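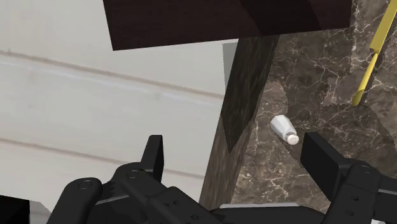

4. Setting Up and Checking the Two-Finger Gripper

4.1 Purpose of this section

This section explains how to set up the two-finger gripper of the Drisex kitchen cell in the Willura simulator, and how to keep the simulated gripper matched to the one on the physical arm. It applies to cell model 716. Complete Section 3 (Loading the Kitchen and Its Objects) before starting.

The procedure is to be carried out when a cell is first commissioned, after any change to the gripper model, and after a finger pad is replaced on the physical arm. Operators who only run existing tasks do not need to repeat it.

4.2 Before you begin

Confirm the following:

- The kitchen loads without warnings and the arm is in its home position.
- You are signed in with a set-up account. Operator accounts can view gripper settings but cannot save them.
- The pad record for the physical gripper is at hand. The record is kept in the cell binder and lists the pad thickness and the date of last replacement.
- No task is queued. A queued task will start as soon as the arm is released at the end of Section 4.4.

CAUTION: If the simulator is linked to the physical arm, commands given on screen will move the real fingers. Set the link switch on the Cell page to OFF before you continue. The status line must read "Simulation only."

4.3 Aligning the wrist view

The wrist view is used for all close work on the countertop. Both finger pads must be in sight when the gripper is fully open, and the space between them must be clear enough to judge an object's position.

1. Open the Cell page and select Wrist View.
2. Select Gripper, then Open Fully. Wait until the finger status reads "Open."
3. Check that both pads can be seen in the lower part of the view. The linkages below them may run past the border of the view. This is normal and does not need correction.
4. If one pad is hidden, select Adjust Mount and change the tilt in single steps until both pads come into sight.
5. Select Save Mount. The simulator restarts the view and returns the arm to home.

Note: The pads do not have to look the same shape. With the wrist turned, one pad may appear narrow and upright while the other appears broad and angled inward. Use the finger status values, not the appearance of the pads, to decide whether the fingers are evenly open.

Note: Mount settings are saved for each cell separately. A mount file copied from another cell must be checked again from step 2.

4.4 Setting the finger travel

1. Select Gripper, then Close Fully, with nothing between the fingers.
2. Read the left and right finger values. Both should be zero. If either value is not zero, select Reset Zero and repeat step 1.
3. Enter the pad thickness from the pad record. Use the same unit as the record.
4. Select Open Fully and compare the two values again. They should agree to within 2 counts.
5. If the difference is greater, open the Linkage page and look for a joint marked in amber. An amber joint has a travel limit that does not match the model file. Select Restore Limit for that joint only.
6. Repeat steps 1 through 4 until the values agree, then select Save Travel.
7. Select Release Arm.

CAUTION: Do not use Restore All on the Linkage page. It clears the wrist mount as well as the finger limits, and Section 4.3 must then be done again.

4.5 Test grasp with a small object

The test grasp confirms that the fingers close on an object without pushing it along the counter. The salt shaker is the standard test object. It is small, and when it lies on its side it shows errors in finger height that a larger object would hide.

1. On the Objects page, select Salt Shaker and set its pose to Lying.
2. Place it on the marble countertop. Leave room on both sides for the open fingers, and keep clear of the post and of any utensils on the counter.
3. Select Approach. The arm moves above the shaker with the fingers open and stops.
4. In the wrist view, confirm that the shaker is between the two pads. It may lie diagonally. If it is outside the pads, use Jog to correct the position before going on.
5. Lower the arm with Jog Down in single steps. Stop when the height value turns green.
6. Select Close to Contact. The fingers stop when both report contact.
7. Select Lift and hold for 5 seconds.
8. Select Lower, then Open Fully, and return the arm to home.

The test is passed when the shaker stays between the pads for the full hold time and both fingers reported contact during step 6. Two passes in a row are required before the set-up may be signed off.

Note: Place the shaker afresh before each attempt. Do not reuse the pose left over from the last grasp, as small changes in position will carry forward and make the results hard to compare.

4.6 If the test grasp fails

Only one finger reports contact. The gripper is off center over the object. Repeat the approach and correct sideways with Jog. If the same finger fails again, return to Section 4.4 and check the travel values.

The shaker rolls away before the fingers meet. The closing speed is too high or the fingers are too far above the counter. Set the speed to Low and check the height value. Turning the wrist so that the pads close across the body of the shaker, and not on its cap, usually gives a steadier hold.

A pad passes into the countertop. The pad thickness has been entered in the wrong unit, or the counter has been loaded without its contact surface. Correct the entry first. If the fault remains, reload the kitchen as described in Section 3.

The shaker slips during the hold. Check the friction setting against the pad record. Worn pads should be entered as worn - the simulated gripper is meant to behave like the one on the arm, and a value for new pads will give results that cannot be repeated in the cell.

The arm stops with the message "Reach limit." The object is too close to the post or the wall. Move it toward the open part of the counter and start again from step 3 of Section 4.5.

4.7 Matching the physical gripper

After the simulated test has been passed, run the same test on the physical arm. The link switch may now be set to ON. Keep hands clear of the fingers and linkages whenever the link is active, including while the arm appears to be idle.

1. Place the physical test object in the position shown on the Objects page.
2. Run Section 4.5 from step 3 at Low speed.
3. Write the finger values at contact on the set-up sheet, next to the simulated values.
4. If the two sets differ by more than 5 counts, set the link switch to OFF and inspect the physical pads for wear or loose screws.

CAUTION: Do not adjust the simulated values to hide a difference caused by a loose pad. Repair the pad first, then repeat Section 4.4.

4.8 Records

Save the set-up under the cell number and store the signed sheet in the cell binder. Earlier set-ups are to be kept until the next pad replacement. Requests to change the standard test object or the limits given in this section should be sent in writing to Andor Hegedűs, Cell Support, Wanesmont.

Routine cleaning of the pads and pivots is covered in Section 5.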